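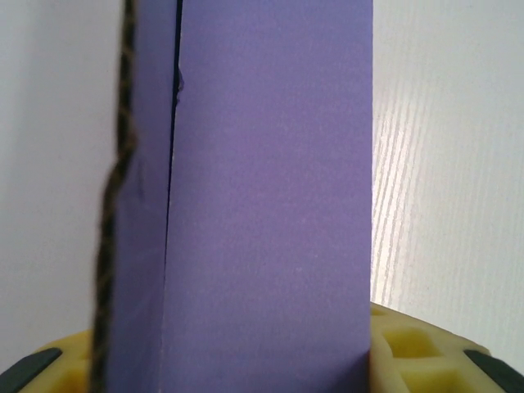

Asuka Iwasaki wrote in to ask why her scorebook never balances at the end of an innings. The batting column came to 27 more than the bowling column, and she had checked both twice. The short answer is that the two columns are not meant to match until the extras have been dealt with, and most of this page is about how to do that.

Scoring a one-day match by hand: keeping and balancing the book

Last updated June 6, 2020

These notes cover a limited overs innings in an ordinary paper scorebook. They assume you know how runs are scored and how a batter can be out. League rules on wides and no-balls vary, particularly in junior cricket, so read your own playing conditions before the match and ask the umpires if anything is unclear.

What you need

A scorebook, two sharp pencils, a rubber and a pen. Score in pencil and go over the totals in pen once both scorers agree. Some people use a different colour for each bowler. It makes it easier to trace a mistake later, but it slows you down at the start and I would leave it until you have done a few matches.

Before the start

Fill in the top of the page: the teams, the ground, the competition, who won the toss and what they chose to do. Get both team sheets and write the names of the fielding side somewhere you can see them. You will need them for catches and run outs. Write the batting order in lightly, as captains change their minds.

Agree with the other scorer which clock you are using. If there is a scoreboard, agree who is calling the total to the person working it.

The three parts of the page

Every ball goes in the book in more than one place. In most books these are:

The batting section, with a line for each batter.
The bowling section, with a line for each bowler and a box for each over.
The running total, which is a grid of numbers you cross off as runs are scored.

There is also a line for each kind of extra: byes, leg byes, wides, no-balls and penalty runs. Do the entries in the same order every time. I do bowler, batter, total. Others do batter first. It makes no difference which you choose, but stick to it for the whole innings.

Marking each ball

A ball with no run is a dot, in the bowler's box and on the batter's line. Runs off the bat are written as a number in both places, then crossed off the running total.

A wide is a cross in the bowler's box. It does not go on the batter's line. Put one in the wides line and cross one off the total. If the batters run on a wide, add a dot in a corner of the cross for each run completed. All of these runs are wides, so a wide with one completed run is entered as 2 in the wides line.

A no-ball is a circle in the bowler's box. One goes in the no-balls line. If the batter hits it for four, write 4 inside the circle and 4 on the batter's line, and cross five off the total. The batter has faced the ball, so it counts in balls faced, but it is not one of the six in the over.

Byes are a triangle in the bowler's box, with the point at the top, and leg byes are the same with the point at the bottom. Write the number of runs inside. The batter gets a dot, the runs go in the right extras line, and they are not charged to the bowler.

A wicket is a W in the bowler's box if the bowler gets the credit. For a run out, put a dot or the completed runs, and no W. Many scorers write a small R beside it so they can find it again.

At the end of the over

Add up the runs charged to the bowler, including wides and no-balls, and write the bowler's running figures at the bottom of the box. If nothing was charged to the bowler, join the dots into an M for a maiden. Byes and leg byes do not spoil a maiden. Wides and no-balls do.

Then write the team total, the wickets down and the bowler's number in the end of over column. Check with the other scorer. It takes a few seconds, and if you disagree you only have one over to look through.

At the fall of a wicket

Write down how the batter was out, who took the catch and who bowled. Close the line with two strokes and add up the batter's runs. Then fill in the fall of wicket box with the team total, the batter out, and the score of the batter still in.

Check which end the new batter is going to. If a run out has happened in a muddle, wait until everyone has settled and ask the umpire if you have to. Do not guess.

Balancing the book

Asuka's question belongs here. There are two sums, and both should give the team total.

First sum: all the batters' runs, plus all the extras.

Second sum: all the runs charged to the bowlers, plus byes, leg byes and any penalty runs.

Wides and no-balls are already in the bowlers' figures, so they must not be added again in the second sum. They are not in the batters' runs, so they do have to be added in the first.

Say Trollari are all out for 446 over the two innings of a Sunday-style friendly against Hamada. You would balance each innings by itself first and only then put the two together. Trying to do it in one go hides errors, as a run missed in one innings can cancel a run added in the other.

In a case like Asuka's, the batting should normally come out lower than the bowling if there are wides or no-balls. When it comes out higher, look for a batter's runs copied twice, a bowler's over left out of the final figures, or a leg bye that has gone down as a run off the bat.

If it still does not balance

Start with the wickets. Then go through the end of over totals and find the last one where both scorers agreed. The mistake is after that. Check the bowling boxes against the batters' lines ball by ball for that stretch.

Check the balls as well. The number of legal balls bowled should match the overs in the innings. I once spent most of an October evening on a book from Panora against Rumava, and the fault was a seven-ball over that both of us had ticked – the runs were fine up to that point.

Season totals

Copy the final figures into the averages sheet the same day. Runs, times out, overs, maidens, runs conceded and wickets are enough. Not outs need their own column or the batting averages will be wrong – divide the runs by the number of times out, and leave the average blank for anyone who has not been out yet.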